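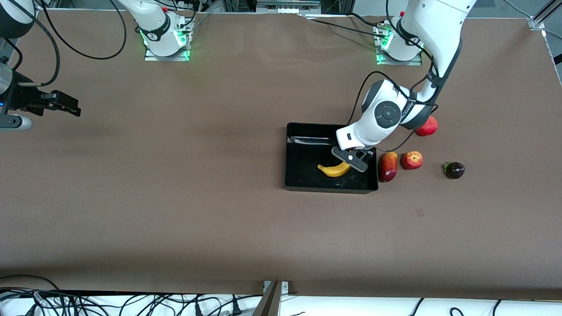
3.2 Collecting the demonstrations

Every demonstration in the produce set was given by remote control, with one operator seated at a pair of leader arms and the two follower arms copying them over the table. We had originally planned to do half of the collection by hand-guiding, and Section 3.4 describes why that half is so short. The task is easy to state: move the named item between the table and the tray, and leave everything else alone. The second clause accounts for most of our difficulties. In Figure 4 the left arm is down in the tray with its gripper just off one end of the banana, while the mango-shaped piece lies right up against the outside of the tray wall and one of the apples sits under the elbow, beside the cable. An operator who watches only the fingers, as operators like to do, will have no opinion about where the elbow is going. The apple usually forms one first. We therefore asked operators to look at the elbow before every descent and to abandon the episode if anything other than the target moved by more than the width of a finger.

Figure 4. Remote-control demonstration of the tray task. The left arm is working at the banana; the right arm's gripper is at the far left of the table.

We collected 500 demonstrations over the month of June and kept 425 of them. The rejected episodes were not all failures in the ordinary sense. In a good number the item ended up exactly where it was supposed to be, by a route we would prefer a policy never to learn. These include pushing the banana along the tray floor until it met the wall and could be scooped, resting the wrist on a neighboring apple for support, and a maneuver known in the lab as "the Irnetti handshake," after the leader-arm kit on which it was discovered, in which the operator squeezes the trigger several times in quick succession in the hope that one of the squeezes will be the right one. A policy trained on early data reproduced the handshake faithfully. It opened and closed its fingers four times over bare table and then moved on, evidently satisfied.

Each operator completed a practice block of 19 episodes before any of their data counted. The number was chosen by watching pilot operators and noting when their completion times stopped falling, and we make no larger claim for it. Practice episodes used the same items and the same tray as the recorded ones. We tried a practice set of foam blocks first, and it taught people to handle foam blocks.

Instructions were given as a single printed sheet. The final wording, after several revisions, was as follows:

Name the item aloud before you move.
Check the elbow.
Come down from above, close once, lift straight up.
If you have to think about it for longer than a breath, press the pedal and start over.

The first line was added for the benefit of the annotators, who needed a spoken label on the audio track. It had the side effect of slowing operators down at the start of the motion, and their approach paths became noticeably smoother. We would like to report that we foresaw this.

3.3 Which arm does what

Only one arm was needed for any single item, and the choice of arm was left to the operator. We expected a roughly sensible division, with each arm taking the items nearest to it. What we got was handedness. Right-handed operators reached across the table with the right arm for items the left could have had by bending slightly, and the idle arm was parked wherever it happened to have stopped. After the first week we defined a parking zone at each side of the table and required the unused gripper to be inside it before the episode began. This removed most of the collisions between arms and all of the arguments about whose fault they were.

The idle arm's joint readings were recorded along with the working arm's. An early version of the Clerkico logging package dropped any channel that did not change during an episode, on the reasonable theory that a constant is not worth storing. The effect was that a well-parked arm vanished from the data, and only badly parked ones were available to learn from. The affected episodes were collected again on a Wednesday, in one long sitting, by the authors.

3.4 Hand-guided demonstrations

For hand-guiding, the motors were put into a compliant mode and the operator moved the follower arm directly, holding it at the wrist. The appeal is obvious. The operator feels contact through the arm and has no leader device to learn, and first-time users reached a clean grasp sooner this way. The trouble is that the operator is then standing in the workspace. Sleeves and forearms appeared in the camera views, and so on several occasions did most of a head. The resulting policy performed well whenever somebody was leaning over the table and became hesitant when left by itself. Masking the operator out of the video, using the procedure from the Tkachuk toolkit, helped with the sleeves but left a smooth gray absence that the policy seemed to find equally reassuring.

We kept hand-guiding for one purpose, which was to record corrections. When a trained policy stalled above an item, the operator took hold of the wrist and completed the last part of the motion, and only the joint trajectory was stored. The video from these segments was discarded. Corrections recorded in this way are short and cheap, and they are used in the second training stage described in Section 4.1.

3.5 Limitations of the collection

The item set is small, and all of the recorded demonstrations took place at one table. Every operator had been told that the arms were expensive, which may have encouraged a caution that other groups would not see. We also did not vary the tray. Its interior is glossy and throws back light along the far wall, and we cannot rule out that the policies use that bright line as a landmark. An attempt to repeat the task with a matte tray at the Porkinport site was inconclusive, as the replacement was also a different depth and the grippers kept meeting the bottom of it sooner than they had been led to expect.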